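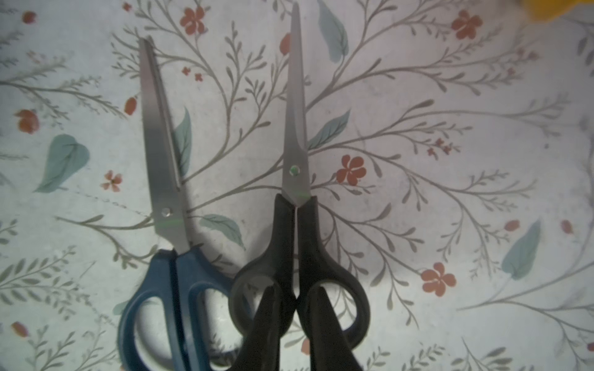 Attachment 1. Dark blue handles on the left, black handles on the right.

Ticket 878
Shop: Clilham Home and Craft
Status: Solved
Subject: Black handle scissors are hard to open
Opened: Fri 22 May

Customer wrote:

Good morning. I bought two pairs of scissors from your shop, one with dark blue handles and one with black handles. The blue one works well. The black one, with the narrow blades, became very stiff after some weeks. I need two hands to open it, and when it opens it makes a small dry noise. I did not drop it and I did not wash it in the dishwasher. I use it for paper, for gift ribbon and sometimes for the tape on parcels. I would like to know if I can repair this at home or if I must send it back.

Clilham support wrote:

Thank you for your message. Please tell us if the screw can be turned by hand, and if you feel glue on the blades near the screw. Please also tell us how you store the scissors and which other pairs you use for the same work.

Customer wrote:

The screw does not turn by hand. The blades feel clean at the tip, but close to the screw there is something sticky. I think it is from the parcel tape. I have three pairs in total. The third is an older one with yellow and black handles, from Etside, and it has no problem. I keep them all in one place with the children's things, and I know this is not the best system.
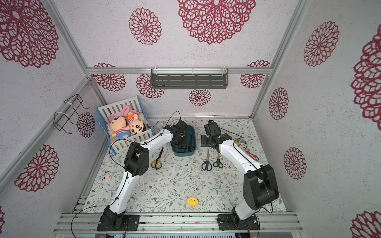
Attachment 2. All three pairs on the floor mat, near the teal bin. Doll crate in the corner.

Clilham support wrote:

Thank you, this is useful. Please try these steps in this order and write to us after each one.

1. Open the scissors as wide as they go, with the tip away from you.
2. Put a little cooking oil on a cotton swab and rub it on both blades near the screw. Wait 5 minutes.
3. Wipe with a dry cloth from the screw to the tip. Do not wipe across the edge.
4. Open and close slowly until the movement is even.
5. Only if it is still stiff, turn the screw a very small amount to the left with a flat screwdriver.

Customer wrote:

Steps 1 to 3 done. The cloth became gray and there was old glue on it. The noise is gone. It is still a little hard in the last part, when the blades are almost open.

Customer wrote:

I did steps 2 and 3 a second time, and then step 5. I turned the screw too much at first and the paper was folding between the blades, so I turned it back by half. Now it cuts a straight line in normal paper and in ribbon. I have not tried it with thick card yet.

Clilham support wrote:

We are glad to read this. For tape, please use the older pair. We also suggest a separate place for scissors, above the reach of children. Do you have a box with a lid?

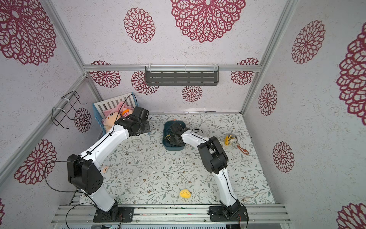
The storage is the part I still have to improve. I bought a box with a lid for all the scissors, and it will stay on the high shelf in the hallway. The toys are a bigger job. The blue crate with the white slats stays in the corner for soft toys, and the pink one already has its place there. The teal tray has something small and yellow in it, but the chick is still on the mat, and so is the round toy with yellow and clear parts, next to its orange strap. I would like the tray to be only for small pieces, and the chick should go in the crate with the other soft toys. Do you sell a second crate of this size? I do not need the same color.

Clilham support wrote:

We do not have a slatted crate at this moment. The Drestier crate has closed sides and comes back in stock in September. If you send us the inside width of your corner, we can check if two crates fit side by side.

Customer wrote:

Thank you. I will measure it and open a new ticket for the crate. The scissors can stay with me, no return is needed. You can close this one.

Closed by support. Cause: tape glue at the screw. Return label canceled.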